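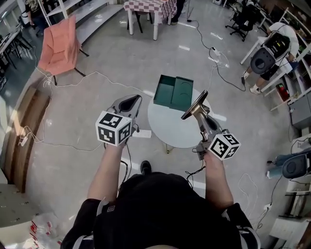 Polished floor, gray.

Kirer Floor Finish, satin, for sealed concrete and vinyl
Item 2352
In stock at Plinwood and Donirard. Pickup or delivery.

Water based, low odor. Goes on with a flat mop, no machine needed. Two thin coats on a floor that gets normal foot traffic, three by doors and in hallways. Let each coat dry all the way before the next one. Don't shake the jug, you get bubbles and the bubbles stay.

Strip old wax first. Rinse twice. Most of the complaints we get are stripper left on the floor, then the finish goes cloudy and people call us. Nassar stripper works fine with this, so do most others. Not for bare wood. Not for outdoors. Not for unglazed tile unless its sealed.

Coverage: 447 square feet per jug, one coat. Rough concrete will drink more, order a spare.
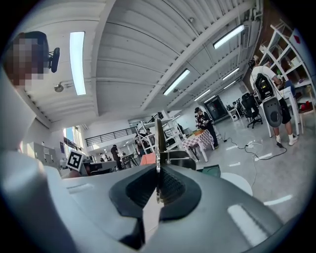

Sheen is the thing people ask about most. Satin is the middle one, gloss is shinier, matte is on back order until October. Hard to judge from a color card. Look at the smooth gray curve on the right, the long pale streak from the overhead lights, soft light like that is what to picture when you order satin. If you want to read the ceiling in your floor get the gloss. Same price, same jug, same drying time.

Care: dust mop daily, damp mop with plain water or a neutral cleaner. No ammonia, no vinegar. Scuffs come out with a white pad and a litle patience. Recoat when the walkways start to look dull, some 11 months in a busy shop, longer at home.

Case orders and tinted samples: ask for Mireille Issa, ext. 366. Returns go through Hidayah Pattinasarany, unopened jugs only, keep the reciept.

Keep from freezing. Lid on tight.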